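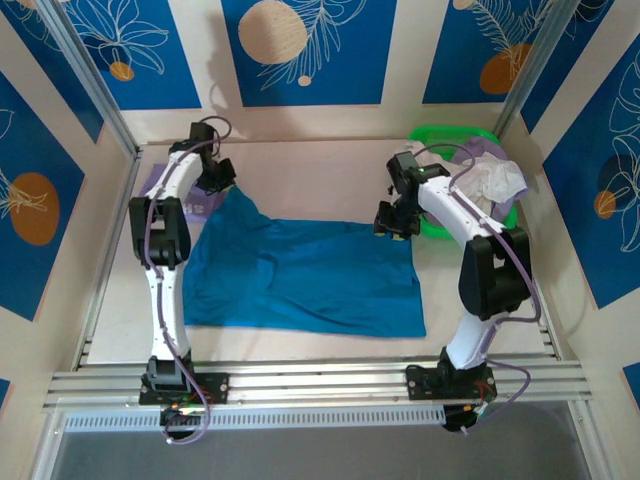 Page 2 of 8

Cloth folding cell: parallel jaws or soft fingers?

skarppinen
Both arms are on the rail, facing each other, teal cloth in the middle, basket in the back right corner. Stock black grippers for now. Before I order the Arkerura soft fingers I'd like opinions. Stock jaws missed the cloth edge on 57 of 371 grasps, mostly where it lies flat on the panel.

gvasic
Flat edge on a smooth panel is a surface problem. Put down a thin foam sheet so the tips can press in under the hem. I'd do that before touching the fingers.

nelli_k
Disagree. Foam adds drag and the cloth bunches when you pull it. We ran Arkerura fingers at Savolainen in September and flat pickup improved with no other change. Wear is the cost. Ours needed new tips after 8 days.

gvasic
What force limit? Drag depends on how hard you press.

nelli_k
Default. I didn't log it.

gvasic
Then you can't rule out the foam.

lenni.r
Separate point. The cable on the right arm hangs in a loose loop by the base. Clip it to the lower link before you compare anything. Mine caught on the elbow and showed up as a force spike at the wrist.

skarppinen
Will clip it. The left one goes over the top of the gripper, is that any better?

lenni.r
Yes, if there's enough slack at full wrist roll. Check both ends of travel.

skarppinen
OK. Foam first with stock jaws, same cloth, same start poses, then the soft fingers on bare panel. I'll post the miss counts for both.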